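A morning with the Hedegaard cell at Dikdale

I'd been promised a look round the Dikdale works since August, and when I finally got there I spent nearly the whole visit at one machine. No regrets! The rest of the group went off to see the paint line and I stayed put with the maintenance crew from Astum, who look after the cell and were very patient with me.

It's a packing cell: one arm, one gripper, an infeed belt and a stack of trays. They run 522 trays on a good shift. The day before I came it had managed 427, and the crew were not happy about it. The gripper had been dropping parts, only now and then, and always on the same side of the tray.

The first job was the fingers. They come off with a hex key, one at a time, and each goes back on the side it came from (there's a dab of paint on the back so you can tell). Oil gets into the ridges and stays there, so out comes a stiff brush and a tub of degreaser, and then a good long wipe with a rag that had clearly seen a few of these. I had a go at one myself and was told I'd missed a bit.

Then the bolts, done up in two passes with a little torque wrench, and a feeler gauge down each side to see that the fingers sit square. One didn't, quite. Off it came again, a burr on the mounting face was stoned down, and back it went. Lunch was offered at this point and I said no, which I regretted by two o'clock.

What I hadn't expected was the computer. Before the real arm is allowed to move after a job like this, they run the whole thing in a simulator called Plelard, on a battered laptop balanced on the tool chest. You can put the view right down on the wrist and look out along the fingers, and the room you're in can be any old room, it makes no odds to the check. 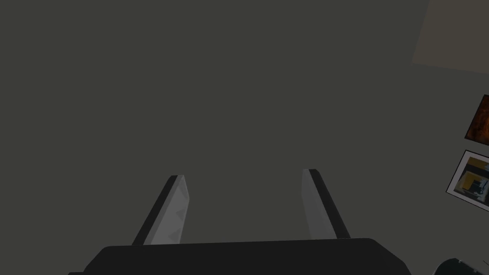
They open and close it 12 times in there, slowly, and compare the stroke with the numbers from the feeler gauge. If the two agree, the new offset gets typed into the controller and the guard door is shut. Ours needed a second try as somebody had put a minus sign in the wrong place.

Then the real thing, at crawl speed, for 15 trays. I stood behind the yellow line and watched every single one. No drops! They wind it up to full speed after that and write it all in a greasy logbook chained to the cabinet.

If you're going, wear proper shoes and ask for the cell first. The car park fills up early, and the canteen shuts at half past one.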